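What I'm Spending the Robot Money On (So Far)

September is when I sit down and decide what the workshop gets for the year, and this time I've been at it for three evenings with a legal pad, a calculator, and far too much coffee. The short version is that I want two arms. The longer version is that I want two arms, I can afford one and a half, and I've been trying to work out which half.

Some background for anybody who's new. I pack small grocery boxes for a handful of shops in my area, all dry goods, cans and tins and little cartons. It's me and a folding table and a label printer. Last winter I got it into my head that the picking part could be done by a machine, and I've been reading about grippers ever since (my browser history is a sad place). I'm calling the whole thing Zombridge, after the road the unit is on, mostly so the folder on my laptop has a name.

My first mistake was budgeting for the arm and nothing else. I got a quote from Gikness, felt very grown up about it, and then started writing down all the stuff that wasn't in the quote. Cables. A stand that won't wobble. Freight! Freight on something that heavy is a number that will make you put the phone down and go for a walk. Then there's the gripper, which I had somehow assumed came with the arm the way a fork comes with a salad. It does not. And I'd want two of those.

So before buying anything I've been doing it all in simulation, which costs me electricity and sleep. 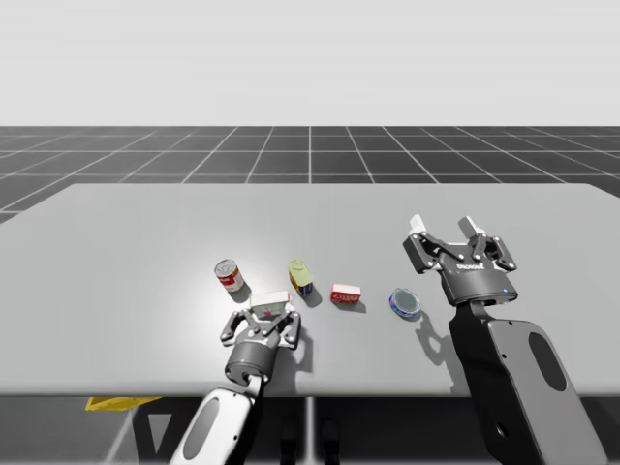
The table is the part of the budget I keep changing my mind on. I had a small one penciled in, and then I put both arms at it in the sim and saw how much of the front they take up, and how their shadows fall across the top, and now I want the biggest one I can get through the door. The groceries matter too. I picked them to be annoying on purpose, and the round tin is the worst of the lot. Tilted toward the gripper like that, with the right gripper sitting wide open next to it, I still couldn't tell you if those jaws would get a decent hold on the rim. The little white box in the left gripper is a much friendlier shape. If my whole catalog was boxes I'd have ordered already. But soup is half of what I sell, and soup comes in cans, so whatever fingers I buy have to cope with round things and flat things on the same shift.

Which brings me to fingertips. I'd written them down as a rounding error and they're now their own line. Istix does a set I like, and they want $763 for it, spares included. I stared at that for a while. Then I thought about how many dented tins I could end up paying for, and it went in the "yes" column in pen.

Here's where the list stands tonight. Arm number one, yes. Gripper for arm number one, yes. Fingertips, yes. Table, yes, size still being argued over (with myself). I've put $1,000 aside for mounting and wiring, and I already suspect that's low. Arm number two is a maybe, and I've asked Dissanayake, the leasing place, if they'd do a monthly deal on it with an option to buy. They said they'd get back to me in 30 days. I've written that on the wall calendar and circled it like a birthday.

The other thing I'm going back and forth on is used equipment. There's a lot of it out there and some of it looks great in the listing. But every time I get close I think about firmware, and who I'd call, and whether a missing part would leave me with a very expensive coat rack. I did talk to one seller for over an hour. Nice call, no sale. If you've bought a used arm and it went well, please tell me, I would love to be talked into it.

Oh, and training time. I hadn't put down a cent for my own hours, and that's silly, as I'm the one who'll be standing there when it drops things. I've blocked out 5 weeks after delivery where I'm not taking on any new shops. That hurts a bit, going into the busy season, but I'd rather lose a few orders up front than be learning the controls at midnight with a pallet waiting.

Next up is measuring the doorway, again, with the good tape measure this time. If the big table won't go through I'll be looking at ones that come in two pieces, and I've already got a couple of those bookmarked.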